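The Pine Table

by Kanchan Dhillon 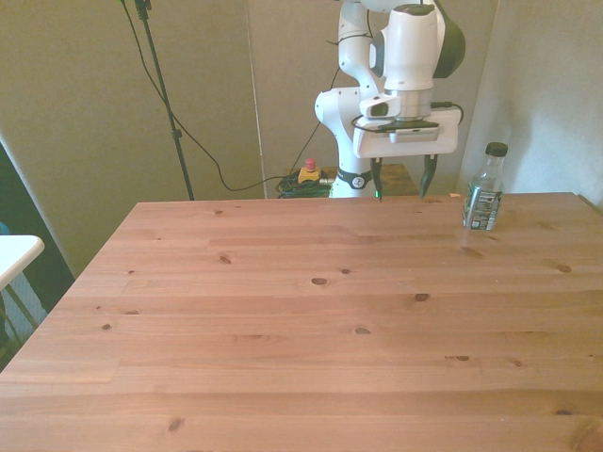 The table had to be out of the flat by six and it was still in it at quarter past five. Jyoti rang the number again. Engaged. She rang Gaurav, who didn't pick up, then picked up, chewing. Van's coming, he said, van's on its way, stop ringing. She put the phone face down on the long boards, next to the clear bottle with the black cap, and looked at the knots. Little dark ones, all over. As a girl she'd known every one of them. The small oval one low on the left was hers, that was where her plate went, and if the plate covered it completely she was allowed to start. Her mother's rule. Or she'd made it up and told people it was her mother's.

Quarter past five. Twenty past.

Keys to the agent by six. Clinum Lettings, top of the hill, shut at six on the dot and no letterbox big enough. Fifteen pounds for every hour late, it said so in the letter, and the letter was in a box, and the box was in the van that wasn't here.

She wiped the top down. Wrong way first, across the boards, then along. It came up shiny. It always had, he'd waxed it every March, her father, newspaper on the floor, radio on, nobody allowed to put a cup down for two days. They ate standing at the sink like horses.

Buzzer.

Not Gaurav. Mr Dalgleish from downstairs, cardigan, slippers, wanting to know was it her making the banging.

I'm moving out, Mr Dalgleish. Today. I did put a note.

I had the note. He was looking past her. That's Pavan's table.

It was.

I helped him up the stairs with that. He came in without being asked, put his hand flat on the wood as if it might be warm. We had to take the door off. Did he tell you? Took the door off and the wee bit of frame, and he'd a man coming from Flurmont's to put it all back and the man never came. You'd no front door for 11 days.

She didn't know that. She thought she knew all of it.

How did you get the legs through, she said.

We didnt take the legs off. They don't come off. He bent down, one hand on his back, and had a look to be sure. No. They don't come off.

Half past.

She measured the doorway with her arm. Then the table with her arm. Then the doorway again. Alasdair Dalgleish watched her do it and said nothing, he was a kind man really, he'd fed the cat the whole time her father was in hospital and never mentioned the scratches.

Have you a screwdriver, she said.

He had. He had to go down for it. She heard him on every stair, going, and then on every stair coming back, and by then Gaurav was there as well, out of breath, with Sơn behind him in his Pimentel Removals jacket that he still wore though he'd left Pimentel's in the spring. Van's on a double yellow, said Sơn. So. Quick as you like.

The door's got to come off, said Jyoti.

You're joking.

Top hinge first, said Mr Dalgleish.

They did the top hinge. They did the bottom hinge, which had been painted over so many times the screws were just bumps, and Sơn scraped at them with a house key, swearing quietly in two languages. Gaurav held the door and complained about his wrist. Jyoti held the torch. Twenty to. Mr Dalgleish said left a bit, left a bit, you're wanting your weight under it. Then the door was off and leaning in the hall with its number still on, and the flat looked like somewhere anybody could walk into.

Right, said Sơn. What's it worth, this table?

A thousand, said Gaurav.

Is it?

No idea. Feels like 1,000. Feels like a thousand kilos.

On its side. Round. Back. Round again, legs out first, that was the trick, Mr Dalgleish remembered it just as they were about to give up, legs first and then swing her. And she went. A scrape down the plaster as long as a hand, and there was another one just under it, old, painted over, she'd seen it every day for years and thought it was a crack.

Ten to six.

Go, said Mr Dalgleish. Take the keys up. I'll see to the door.

You can't do the door on your own.

I've done it before. Well. I've waited for the man before. He'd sat down on the bottom stair with the screws in his cardigan pocket. Go on, hen. Run.

She ran. Past the van, past Gaurav roping the legs, past the Fonimico with its chairs already up on the tables, keys in her fist, and it was only half way up the hill that she thoguht, what am I handing them in for, there's no door.

She kept running anyway. It was four minutes to.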